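Multadeo Community Help > Methods and Results
Reading time: 5 minutes

How is a garment pick scored when the items are lying on top of one another?

Posted by Workley_Lab

Our group is preparing to repeat the bedside tidying method set out in the Ikville report, in which a humanoid robot transfers clothing from a bed to a container on the floor. The report states that 3481 attempts were scored, but it gives little guidance on piles. We should be grateful for advice on the point at which a pick is to be recorded as complete, and on whether a garment that hangs over the side of the mattress is to be treated as a separate case. 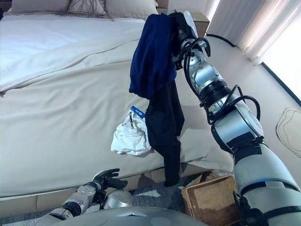

Navy garment held in the right gripper above the bed.

We have read the annex twice and find that "lifted" and "separated" are used as though they were the same. Clarification would be welcome before our trials begin in May.

Posted by Carvalho_Methods

The two terms should be kept apart. "Lifted" means that the garment is held clear of the mattress. "Separated" means that no other garment is in contact with it. A pick is complete only when both conditions are met, and the release over the container is scored on its own line.

A hanging sleeve, leg or hem is not a separate case. It should be entered in the notes column, as it alters the approach the hand is able to make.

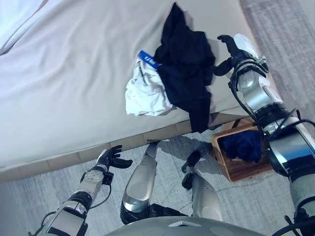

Right hand beside the dark garment, one length of which hangs over the mattress edge.

Contact between garments should be recorded before the hand closes. Where the hand takes hold of two items together, the attempt is marked "multiple" and is neither a success nor a failure. In the Ikville results this group was reported separately, and it should not be folded into the failure rate.

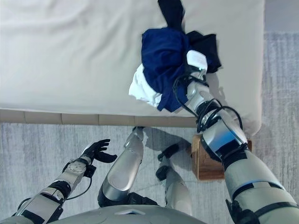
Scorers should also refrain from judging the grip by the shape of the fingers. The fabric often hides them, and our own scorers disagreed on about 60 attempts until we instructed them to wait for the lift. Each attempt is limited to five approaches, after which the pile is laid out again.

Posted by bench_user

We just mark it done if it ends up in the basket. Works well enough for us.

Posted by Ikville_Reader

The previous reply describes a task score, and the report uses a pick score. The two cannot be compared. I would add that the starting arrangement ought to be stored with every attempt, including which garment is uppermost and which parts overhang the bed.
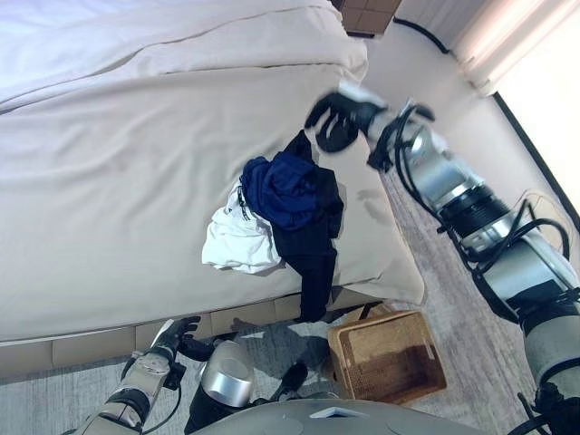
Three garments at the edge of the bed, navy uppermost, with the right hand above the pile.

If your group intends to run fewer than 1000 attempts, I would advise using a small set of fixed arrangements and stating them in full.

Comments

Workley_Lab: Thank you. We shall adopt the "multiple" category and amend our score sheet accordingly.

towel_folder: Does the same rule apply to socks?

Carvalho_Methods: It does, although pairs should be entered as one item if they are joined.

Related items
Recording overlap between soft objects
Task score and pick score: which to report
Agreement between scorers in household trials
Choosing a container height for floor placement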